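Search threads, people, tags

Posted in: Toys & Play > Wooden Things

Liesbeth De Graaf
2/26/19

1/ I want to write a small thread on wooden blocks, because I have now spent a whole winter with them and my friends are tired to hear it. So you get it instead.

2/ I am not a teacher. I repair and sort secondhand toys for a lending shelf in our neighborhood. People bring a bag, I look what is inside, I make sets from it, and other people take the sets home for 24 days. Blocks are the most common thing in the bags, after puzzles with one piece missing.

3/ First thing I learned: do not keep all blocks together in one big box. A big box looks generous, but the child turns it over on the floor, makes a noise, and walks away. A small set on a tray gets played with much longer. I have seen this with my own two also.

4/ So how small? For a first set I now give eight pieces. I tried 66 once, for a family with three boys, and it came back with a polite note.

5/ Second thing: colors. I like four colors and two of each. The child can make pairs by color right away, without any explaining. But I choose the shapes so that the color pairs are not the same shape. Then there is a second game hiding in the same set.

6/ Shapes that work well for me: cube, cylinder, triangle, hexagon, star. The star is everybody's favorite and it is also the worst one for building. Children do not care. They put it on top, always. 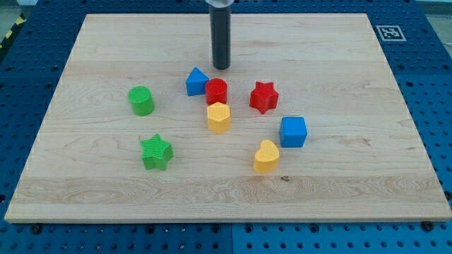
7/ Third thing is the board. I give every set a flat board of light wood to play on. On carpet the blocks fall and the child gets angry at the blocks. On a board there is a place where the game is, and a border where it stops. Oanh Thái gave me this idea, she does the same with beads.

8/ Take the board bigger than you think you need. With a small board there is only place for the pile. With a big one the child begins to move things to the side, make a row, leave a street open between two colors.

9/ About brands, because I get this question often. I have had Brader and Robles blocks in the bags, and both are fine. The Robles cubes are a little heavier, which I prefer. Tumard makes a nice hexagon but the edges are sharp when new, so I go over them with fine sandpaper. I use 4000 grit at the end, my husband says this is foolish for a toy.

10/ Cleaning: damp cloth, a drop of dish soap, dry with a towel immediately. Do not leave them in the sink. I did it one time with a whole set and the yellow ones got a rough skin that never went away.

11/ If the paint is chipping I do not lend it out. I also do not paint again by myself, I am not sure enough about which paint is safe in the mouth. Those pieces go on my own window.

12/ Somebody asked for games without words. I put two blocks touching and one a little apart, and I wait. Very often the child pushes the third one to the others. Then I move another one away. We can go on like this until the coffee is cold.

13/ I still look for green cylinders, any brand, around the size of an egg cup. I have too many red ones. If you have green and want red, write to me - I can send by mail inside the country.

14/ Next thread will be about puzzles and what I do with the missing piece. I have to finish the Ellow farm puzzle first.

More from Liesbeth De Graaf
Sorting a bag of mixed toys in one evening
Which sandpaper for old wood?
Beads on a tray, with Oanh Thái
Lending shelf: what came back in August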